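Plarel by Rondness
Customer records and follow-ups for small sales teams

Overview | What's included | Moving your data | Pricing | Support

If your customer list lives in three spreadsheets, a shared inbox and the back of somebody's diary, you are very much the sort of team we had in mind when we built Plarel. It keeps your contacts, your quotes and your promised phone calls on one page per customer, and it opens on that page every time, so you don't have to go hunting through menus while someone is waiting on the line.

Each customer page has a running history down the left and the next job at the top. Type "ring Tuesday about renewal" into the next job box and Plarel will put it on your list for Tuesday, and on your manager's too if you've ticked the sharing box. You can add your own fields (delivery notes, gate codes, who to avoid before ten in the morning) and they can be searched like everything else.

We're rather fond of the duplicate finder. It compares names, postcodes and phone numbers, then shows you the two records side by side and lets you pick which bits to keep. Nothing is merged until you press the button — and if you press it in error, you have 40 days to undo it.
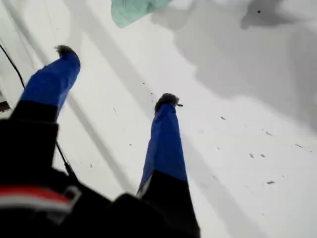
Áine Egan wrote to us that she had put off tidying her list for years, and that the finder turned up 1517 doubles on the first run, most of them the same few builders' merchants typed in by different people. She would like it to spot misspelt street names as well, please, and she'd like the undo button made bigger. The bigger button is in the current version. The street names are still on our list.

Moving your data

Plarel reads ordinary spreadsheet files and exports from Gurnier. Send us a sample first if you're at all unsure, as we're happy to look it over and tell you which columns will need a bit of a clean. A list of 1000 contacts usually takes about 3 minutes to load, and you can carry on working while it does.

Plans

Ko is the starter plan, for one person and a single list. Plarel Team adds shared lists, the manager's view and the duplicate finder. Both can be paid monthly, and you can move up or down between them without losing any records. If you leave us altogether, you can download everything first, notes and attachments included.

Support

Nahom Dinsa and Selamawit Workneh answer the support inbox on weekdays, and they do like a screenshot if you can manage one. The printed getting-started guide is being rewritten and should be ready in December. Until then the old one still covers everything except the sharing box.

Page last updated August 9, 2019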